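Questions I get asked about the mending and altering box

How does it work?
You fill in the slip, pop your clothes in the green box by my door in Ratodwood, and I text you when they're done. It's just me and Sverre Vik (he does zips, I do everything else!) so please be patient with us in August, when it's all school trousers.

How much is a hem?
A plain hem is £3 by hand or machine, whichever suits the cloth. Lined coats are £20 and up. Curtains I price once I've measured them — the widest pair I've done was 180 inches and it took over my whole kitchen.

Do I need to wash things first?
Yes please. I'll send them back otherwise, and I do mean it.

Can you match my thread?
Nearly always. I've got 47 reels on the wall, mostly from the shop in Vellton, and if none of them will do I'll order one in and add it to your bill.

My black top has gone at the bottom edge. Is it worth saving?
Bring it round and let me look. Black is forgiving, you can hide a lot in it, though I can't stitch it after dark without my good lamp. If the edge is ragged I'd normally trim it and turn up a new hem, so you'd lose a bit of length.

Do you do leather?
No. Try Lestetti, down by the bridge.

What if I don't like it?
Tell me! I'll unpick it and have another go, no charge.

Who do I ask for?
Guilan Peng, that's me. Knock loudly before 3 o'clock, as Cai the dog is rather deaf and no help at all.
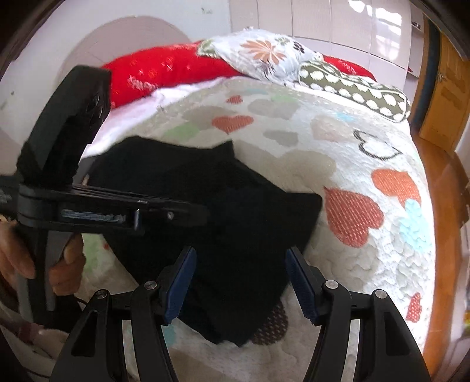 Page last changed: August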